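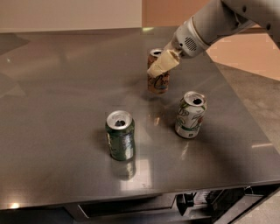 6. Setting up the can pick on a polished worktop

Applies to the white Javari arm with the padded gripper. Maintained by Theano Economou. Revised in April, after the Inari sales sheet promised set-up "in minutes". Allow a morning.

6.1 Stand three opened, empty cans on the worktop in a loose triangle. Use different colours. One can alone proves very little, whatever the Tanent quick-start card says.

6.2 Leave enough bare worktop between the cans for the fingers to open. Start with the can furthest from you.

6.3 Run the arm to the hover point at slow speed. Stop when the fingers are in front of the can and level with its upper half.

Caution: Keep one hand on the stop button. An empty can weighs next to nothing and will tip before the force reading changes.

6.4 Bring the pad in until it meets the can. Look at it from the side. The screen will report contact either way, so do not go by the screen.

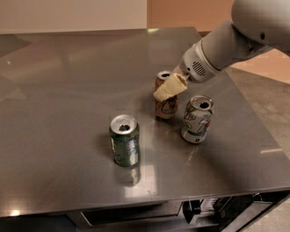 Figure 6-2. Pad against the upper side of the middle can, just below the rim.

6.5 If the pad lands on the rim itself, lower the hover point by 3 mm and try again. Do not raise the grip force to make up for a bad height. It dents the can and hides the fault until the next shift.

Note: Shiny steel gives the vision software a second, upside-down can to think about. Antoniadis claim their filter removes reflections. We ran 168 picks with it switched on and still had the arm aim low on the green can. Check the aim by eye after any change to the room lights.

6.6 Back the arm off and repeat the approach with the cans moved a little. Stay on the same target can until two approaches in a row need no correction.

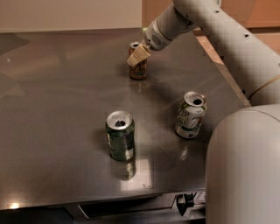
Figure 6-3. Approach to the brown can at the back, with the green and white cans nearer the front.

6.7 Check that the cable at the arm has slack through the whole reach. If it pulls tight at any point, stop and re-route it.

6.8 Save the hover point under a new name. "Restore last good" has given us back the wrong one 2 times.

6.9 Wipe the pads with a damp cloth and inspect them for splits. The supplier quotes more than 800 hours of pad life. Treat that as a hope and look at them weekly.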